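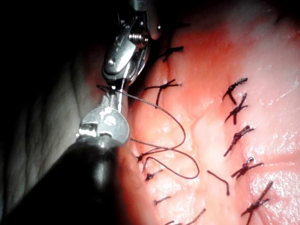 Setting a Stop-Limit Order in Jellum

A stop-limit order uses two prices. The stop price turns the order on. The limit price sets the lowest amount you will accept when selling. The steps below cover a sell order on shares you already hold.

1. Log in and open Positions. Select the stock and click Trade.

2. Set Action to Sell and enter the number of shares. Fractional shares can't be used with this order type.

3. Under Order Type, choose Stop Limit. Two price boxes appear.

4. Enter the stop price. It must be below the current bid or the order will be rejected with code 13.

5. Enter the limit price. Most users set it slightly under the stop. If both are the same, a fast drop can pass your limit before the order fills.

6. Set Time in Force. Day orders expire at the close. Good Til Canceled orders stay open until filled or canceled.

7. Click Preview, check the estimated proceeds, then click Send.

Example: you own 100 shares of Floneck, trading at $26.10. You set a stop of $24.50 and a limit of $24.24. If the stock trades at $24.50, a limit order to sell at $24.24 or better goes out. A full fill at the limit brings in $2,424 before fees. If the stock opens Monday at $23, the order turns on but does not fill, and you still hold the shares.

To change an open order, go to Orders, select it and click Replace. A replaced order loses its place in line.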